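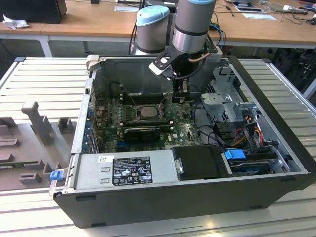 *Fig. 1. The arm over the open PC case, fingers near the CPU socket.*

## Session 4: Showing the arm what you want

Course notes, Robots by Demonstration. Edit Borbély

Last week we got an arm to move to points we typed in, and I promised you it would get more fun than that. This is the week! From now on you teach the arm by doing the job yourselves, either by taking hold of it and guiding it, or by steering it from a distance.

### Two ways of showing

**By hand.** You push the arm through the motion and it records its own joint angles as it goes. It's lovely for big, slow moves, and most people get the hang of it within a few minutes. The trouble starts when you work inside a box. Your own hand and forearm want to be exactly where the gripper is, and a PC case leaves very little room for both.

**By remote control.** You hold a controller (or a small copy of the arm) and the real one follows. Your hands stay out of the way, and what the robot "sees" during the recording is much closer to what it will see later when it works alone. The price is touch. You can't feel a part starting to bind, so you have to learn to read it by eye, and that takes practice.

We'll do both, on the same task, so you can compare your own recordings side by side.

### Why a computer case?

I chose it for being awkward. Look at Fig. 1 again and think about the approach. The fingers come down just to the right of the processor socket, with memory slots on one side of it and a graphics card below. Over by the drive cage there are bundles of wires, and wires are the hardest thing in the whole case to teach around. A metal bracket is in the same place every time. A wire isn't, and a recording that cleared it on Monday may snag it a day later.

The case lies on its side on the slatted bench so that most of your moves are straight down and straight up. Keep them that way where you can. A slanting path looks clever and is a misery to repeat.

### What makes a good demonstration

- Pause for a moment before contact. The pause gives you a clean place to split the recording.
- Move at one steady speed. Hurrying through the "boring" part teaches hurrying.
- If you fumble, back off and recover properly, then keep the recording. Recoveries are gold! Mark them with an R in the log.
- Change the starting pose a little each time.
- Stop when you are tired. I mean it.

When we ran the Stirlow set we kept 223 demonstrations, and 40 of those were recoveries. Gál, who did much of the steering, was convinced the recoveries would spoil the rest. We trained with them and without them, and the version with them coped far better when a part was slightly out of place. I was so pleased that I reran it twice just to watch.

### For the lab

Work in pairs, one steering and one watching the fingers. Swap after every ten recordings. Save to the Rutine folder under your pair's name, and write the log as you go.

The emergency stop stays within reach of the watcher at all times, and hands come out of the case before anyone enables the arm.

### To think about before February

1. Which parts of your path would you rather have guided by hand, and which by remote control?
2. Where did you slow down without meaning to?
3. Could someone else repeat your task from the log alone?

Reading: chapter 3 of the Groton notes, up to the part on splitting recordings.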